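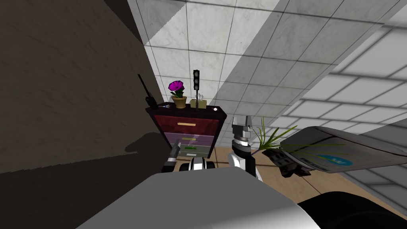
The dresser task in simulation, with the second drawer partly open.

Print this article | E-mail this article

By Inès Lemaire
December

I've been arguing with friends about robot test rules all month, and I'm going to argue with you now. We need one plain rule for simulated trials: say what was sitting on the furniture! Last week I read a report from Narside claiming 85 good drawer pulls out of 128. Lovely. Was the top bare, or was there a flower pot up there waiting to fall?
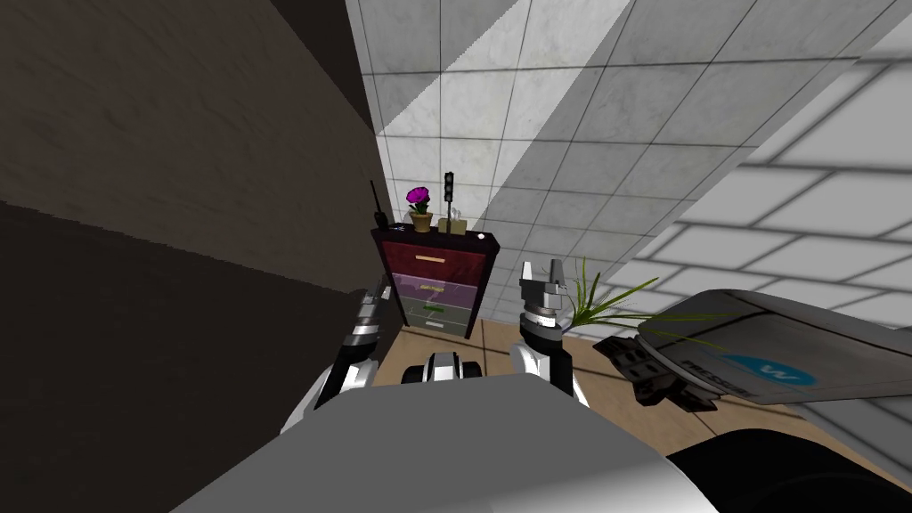 Reading time: 2 minutes

I care about this because a drawer is easy and a drawer under a potted flower, a radio and a little traffic light is a different job (ask anyone with kids). Yank too hard and the pot goes over. Should that count as a pass? Hostura says yes if the drawer opened. I say no way.

The draft going around from Rautiainen has 5 pages on arm speed and one line on clutter. One line! I'd swap that. Name each loose object, say where it started, say where it ended up, and print the failures right next to the wins. Lighting too, please, shadows and all.

My pals at Gundier complain it's more paperwork. Sure it is. They can send me the grumpy e-mails and I'll read every one over coffee.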